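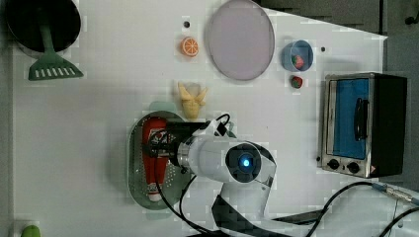

The last passenger train from Notden to Kesport ran before most of the people now campaigning for the line were born. The track was never lifted. Stone trains used it until the quarry closed, and after that the rails were left to the brambles, with a yearly inspection and the odd weed-killing run. The green the campaign has chosen for its leaflets is the old station colour, close to the green of the oval tray on the table, and it can still be found in flakes on the footbridge at Clullirer. If the county's plan goes ahead, the footbridge will be painted in it again, and trains will call beneath it.

The plan went to the county transport board in August. It asks for a basic service with four trains each way on weekdays, using two-car diesel units refurbished by Dantas, a firm that has done similar work for two other branch lines. There would be one passing loop, one new platform and no new signal box. Journey time from end to end would be 41 minutes. The bus, which goes round by the reservoir, takes an hour and a half when the road is clear.

Fitriani Saragih has worked on the timetable since the first version was thrown out. She grew up in Kesport and commuted by bus to college in Notden for two years.

"The first draft tried to please every village," she says. "It had nine stops on it. By the time you had called at all of them you might as well have been on the bus."

The present draft has three intermediate stops. Clullirer is the largest, and the only one where the old platform can be reused. It is 200 metres long, far more than a two-car train needs, and half of it will be fenced off.

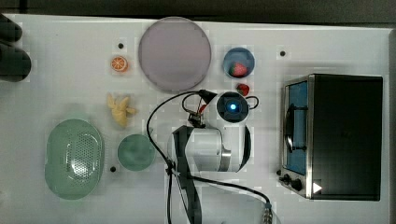 Plate, bowl and orange slice on a white tabletop.

Money is the usual difficulty. The board has agreed to pay for the survey work and the crossings, but the running costs fall to the county, which already supports the bus. Officers have suggested that the bus could be cut back to a shuttle between the villages and the nearest station. Villages without a station are not keen. At the public meeting in Notden most of the questions were about the bus, and the train hardly came up until the last half hour.

The consultation drew 2,764 replies. A large majority were in favour of reopening, though many of those came with conditions: no loss of the early bus, a proper car park at Clullirer, a footpath kept open beside the viaduct. Objections came mostly from the streets that back on to the line in Notden, where gardens have crept up to the fence over the years and in a few cases past it.

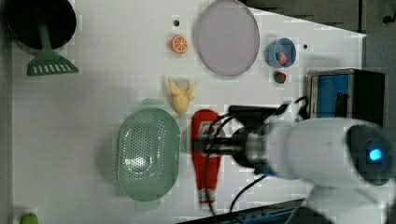 Catering was left out of the plan altogether, and it has caused more argument than anyone at the county expected. On a 41-minute journey there is little case for a buffet, and the refurbished units have no space for one. Older residents remember a refreshment room at Kesport that did breakfasts for the first train out, cooked to order in the sort of round black frying pan shown here and served over a hatch to the platform. The room is still there, used as a store. The campaign would like it let to a local business at a low rent, with a door on to the street so that it does not depend on rail passengers alone. The county has said it will look at this once the survey is finished.

The survey itself began at the Kesport end. Engineers have looked at the viaduct, which needs new drainage and some repointing but is otherwise sound. The cutting beyond it is in poorer shape. Part of the bank slipped during a wet winter, and the repair will take longer than any other single job on the line.

There are also the sleepers. The quarry trains were slow and the track was kept to a standard that suited them. For passenger running at 50 miles an hour, most of the timber will have to come out.
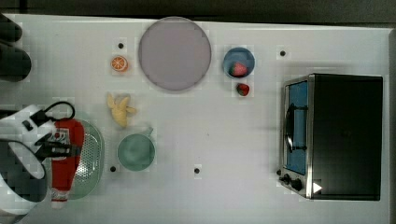 What passengers would pay

Fares have not been set. The county's working figure for a day return from Kesport to Notden is £7.80, slightly more than the bus, with a weekly ticket for regular travellers. Car parking at Clullirer would be free for the first year.

The business case depends on 357 return journeys a day by the third year. Saragih thinks that is within reach if the first train gets into Notden before eight. In the current draft it arrives at 8.12, too late for the hospital's morning shift and for anyone changing on to the main line for work.

"Twenty minutes earlier and you have a different railway," she says. "We keep asking for it."

Moving it would mean stabling a train overnight at Kesport, where the old sidings were sold for housing - all but one, beside the goods shed. The county is now asking whether that one is long enough for two cars. An answer is due with the rest of the survey, and the board will then decide whether to apply for the main grant.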